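The discount that was never a discount

Every November, and now seemingly every other month as well, I get messages from friends with a link to a laptop and one question: is this a good deal? The last one came from Consuelo Sánchez, who had found a Skindura 14-inch machine marked down from 1,264 pounds to an even 1,000. There was a countdown clock on the page. There was a little red flag saying stock was low.

I told her to close the tab and look again when the clock ran out. She did. The clock had started again from the top, the flag was still there and the price hadn't moved by a penny.

I don't think this is a scandal. I do think it's a reason to stop treating the crossed-out number as information. Who paid 1,264 pounds for that laptop? I'd like to meet them. A "was" price tells you what a shop would have liked to charge, and most of us know that, and we still feel the tug of it.

Then there's the wording. Clovum sells a tablet with "up to" 11 hours of battery life. Up to, under what conditions? The footnote says video playback, screen dimmed, wireless off. I have never watched a film that way and I doubt the person who wrote the footnote has either. Prurnetti calls its cheapest webcam "studio grade". Which studio?
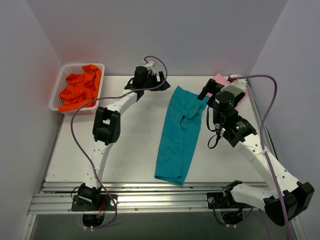 A teal garment on the table between two robot arms, with a basket of orange fabric in the corner.

Reviews ought to help, but many of the deal posts I read are the spec list with adjectives added. "Stunning" display. "Blazing" storage. The writer may never have had the thing on a desk. If there is a commission on the link, and there usually is, I want that said in the first paragraph, in the same size type as the word "stunning".

Jhosep Ccori, who used to share an office with me, thinks I'm being a misery about this. His argument is that deal posts are adverts, everybody knows it, and they still save people money. He bought an Arango monitor from one and he's very happy with it. Fair enough. It's a decent monitor — I've used it. But he has no idea whether he saved anything, and when I asked what it had cost the month before, he changed the subject.

So what do I tell people? Decide what you need before you look at any prices. Write down the most you'd pay. Check the price history if you can find one, and read the 4 star reviews before the others, as they tend to mention the noisy fan.

Consuelo is still using her old laptop, by the way. It needed a new battery. The Skindura is still 1,000 pounds, and stock, I see, is still low.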